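The Towel Lady of Oltside on Folding, Fraying and Letting Things Be Flat

Last updated: April 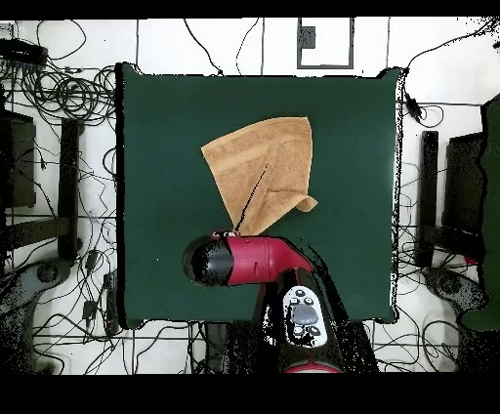
She had the kettle going before I got my coat off, and we were well into the subject of bath towels before either of us sat down. I should say right away that she did not want her name used. "Everybody in Oltside knows who I am anyhow," she told me, "and everybody else can just call me the towel lady, because that's what they shout across the parking lot." So the towel lady it is, and I hope she'll forgive me for putting it in the title.

For sixteen years she ran the linen room at Clestetti, the old bathhouse down by the river, and these days she teaches a folding class on Wednesday evenings in the room over the Chaudhary dry cleaners. I had gone along to one of those classes expecting to be bored for an hour and came home and emptied my whole linen closet onto the bed, which my husband did not thank me for. That was when I asked if I could come and talk to her properly.

She starts everybody on terry, and she starts them on a plain towel in a plain color. "People turn up with their best ones, the thick white ones they got for their wedding," she said, "and I tell them to put those back in the bag. You want a towel you don't care about. If you care about it you'll be too polite to it."

What she means by polite is the way most of us pick up a towel by whatever part is closest and give it a sad little shake. She likes to find a corner first, then the neighbor of that corner, and she likes to do it on a table with a cloth on it. A bare tabletop is too slippery for her taste. "The cloth holds on to the towel a bit," she said. "It's like having somebody on the other side helping you. I used a sheet for years, and before that an old curtain, and I was perfectly happy with the curtain."

I asked her about dark cloths, having noticed she prefers them, and she got quite animated. A light brown towel on a light brown table is a misery, she said, particularly in the evening with the lamps on, when you can't find your edges. On dark green you can see right away where the towel stops.

Then we got on to borders, and I'm afraid we stayed there a good while. That smoother woven band near the end of a towel is the first thing she looks for. "It's your ruler," she said. "Get the band lying straight and the rest will mostly follow along behind it. If the band's running off at a slant, your towel's crooked, and I don't care how nice it looks from the top." She also reads a towel's age from it. The band often shrinks more than the loops do, so after enough hot washes the ends pull in and the whole thing goes wavy, and no amount of folding is going to make a proper rectangle out of it. She had one like that over the back of her chair while we talked, and she kept smoothing it without seeming to know she was doing it.

At Clestetti they had 3005 towels on the books, a number she still says in full, like a telephone number. The big delivery from the Zestirwood laundry came in before breakfast, and she and one other woman would have the first carts folded in forty-five minutes. "We talked the whole time," she said. "Her sister's divorce, my knees, what was on television. Your hands get on with it. I think I miss the talking more than the towels, if I'm being truthful, though I do miss the towels."

Did she ever get tired of it? She thought about that for longer than I expected, and poured us both more tea.

"The starting, yes," she said. "A towel all bunched up, every which way, a corner flopped over, you look at it and you think, oh, not another one. The bit I never got tired of is when you've got your two corners and you lift, and it falls open. I could do that all day. I did do that all day!"

Her own fold, for anyone who wants it, is in half the long way, in half again the short way, and then into thirds with the band tucked inside. She won't hear a word against rolling, even though she doesn't roll herself. Her daughter rolls. Her neighbor hangs everything on hooks and has never folded a towel in her life, and they get along very well.

I left with a bag of old washcloths to practice on and strict instructions not to use fabric softener, which she says makes a towel forget what it's for. The class meets at seven, and she asks that you bring 2 towels, clean, and nothing you got for your wedding.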